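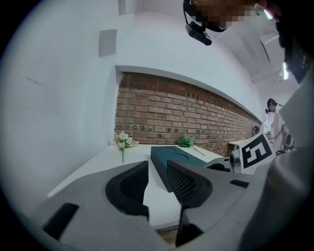

Flastia: Grip Timing and Pose Tracking for Two Hand-Held Grippers
Final report, software track
Kolbrún Østergaard, Chaminda Weerakoon, Radomir Dimitrov
Advisor: Despina Obradović
May 7, 2018

1. Goal

Flastia is a set of Python tools that takes wide-angle video from hand-held grippers and turns it into paths a planner can replay. The first version, written by last year's group, handled one gripper at a time. Our job was to make it work with two grippers in the same room, and to find the moment each one closes on an object.

We left the planner (Isus) alone. It reads the same path format as before, with one new column for the hand.

2. Pose tracking

Each video is tracked on its own first. The tracker picks corner points in the image, follows them from one image to the next and solves for the camera pose. A brick wall gives it plenty of corners. A plain white wall gives it almost none, and the pose drifts when the gripper turns that way.

Printed square markers fix the scale and tie the two paths together. When one camera sees a marker mounted on the other gripper, we get the pose between the two hands directly. Chaminda wrote this part. It keeps a marker reading only if all four corners are found and the reprojection error is under 5 pixels.

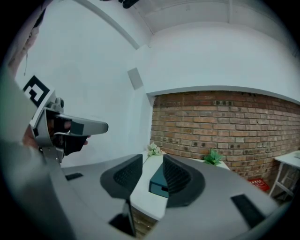

The other gripper is also a problem for the tracker. It fills part of the view and moves on its own, so corner points on it pull the pose the wrong way. We mask out a box around any detected marker, grown to cover the gripper body and the hand holding it. The camera's own gripper gets a fixed mask, drawn once by hand. Before masking, 19 of our 123 recordings lost tracking at least once. With both masks on, 5 did.

3. Grip timing

We tried two methods. The first measures the gap between the fingers and calls the grip closed when the gap stops shrinking. It works on hard boxes and fails on thin stems, where the fingers close nearly all the way with or without something between them.

The second method, by Radomir, compares the motion of the object with the motion of the fingers. If they move together for 11 images in a row, the grip is marked as closed – and the start of that run is used as the grip time. This is the one we kept. It is slower, and it gives no answer if the object is never lifted or pushed.

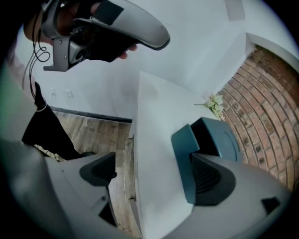 Joining the two hands took longer than we planned. The clocks on the two recordings do not agree, and our first fix, matching the audio, was too noisy. We now line up the speed curves from the marker readings with the speed curves from each tracker. Dedell, our plotting tool, shows both curves so a bad match can be fixed by hand.

4. Known problems

The marker mask is too large when the other gripper is far away. Ognjen Dimitriou suggested scaling it by marker size, and there is a branch for it that has not been merged.

Fast wrist turns still blur the corners. The tracker should report low confidence there, but it keeps the last good value until the next marker reading.

The code and the config files are in the Magnusson folder on the lab server. Run the setup script before the tests, or the lens calibration will not be found.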